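Skye Leckie
Notes on the Buren grasp planner, after a week of chasing one bug. Short thread.

1/ Symptom: the planner picks a sound grasp, then the controller refuses it at the last waypoint. Out of 3,000 logged plans, 107 died this way. Small blocks near the back of the table are the worst, red one included.

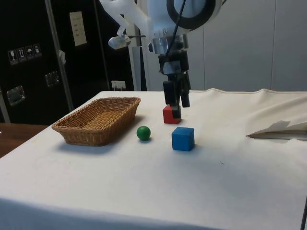

2/ Cause: two collision models. The planner used the simplified finger hull, the controller used the full linkage mesh with 5 mm of padding. Both configs were called "default". Khang Mai found it by diffing the startup logs.

3/ Second problem, wrist view. Segmentation is fine on the green ball, poor on anything cropped at the border. A red block that is partly out of view gets a centroid well off its true center.
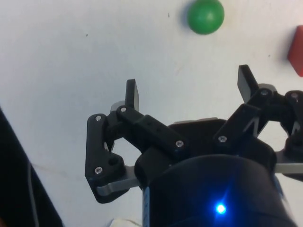

We now drop any mask touching the border and ask for a new viewpoint. Replanning costs 36 ms, which fits the budget.

4/ Both fixes are on the August branch. Padding is read from one file, and startup fails if the hashes differ. Tarmo is still reviewing the viewpoint code.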